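Home About us Our work Reports News Contact

Stulerthorpe Orchard and Hedgerow Project
Progress report to the Guthrie Fund, August 18, 2020
Prepared by Sihan Wan

The grant runs for two years and this report covers the first half of the second. Planting went ahead in February as agreed, a week behind the plan after the lower field flooded. We put in 1625 metres of mixed hedge, mostly hawthorn, blackthorn and field maple, along the lane and down to the Jilholm boundary.

Losses were higher on the boundary side, where the ground is heavy and stayed cold into spring. Maarten Dierckx walked the whole line in early summer and marked the gaps with canes.
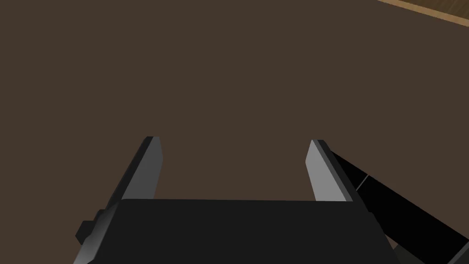 We will fill them this winter with bare-root stock from the same nursery. The price per plant has gone up slightly, and the difference can be met from the fencing line, which is underspent.

Old orchard

Pruning of the old apple trees is almost finished. Two of the trees have canker and will be left standing for the woodpeckers. Grass in the orchard was cut once, late, and the hay went to a farm in the village. The access track still needs stone before the autumn — the contractor has given us a price but no date.

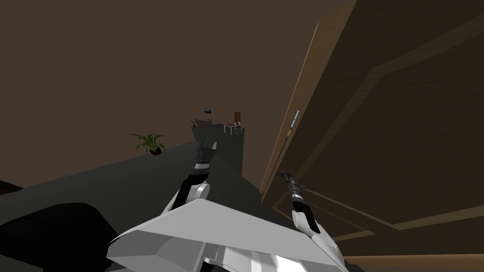

Picture: Clokari

School visits stopped in the spring and have not started again. We have kept that part of the budget unspent and would like to carry it into next year. If the Fund would prefer it returned, please let us know before the next claim is drawn up.

Money

Spending to date is in line with the forecast apart from the items above. We paid £1000 for tree guards that were not in the first budget. Deer had been coming through from the Jilholm side and the young maples were being stripped.

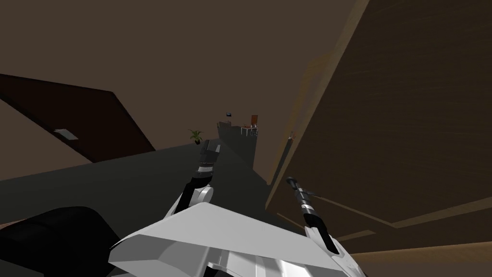 White body panel with the two arms beyond it.

Next steps

Gapping up will start once the leaves are off. We also plan to lay 10 metres of the oldest hedge by the gate, as a trial, and Maarten will record the regrowth. The bird survey will be repeated in spring along the same route. The next claim will follow with the invoices for stone and plants.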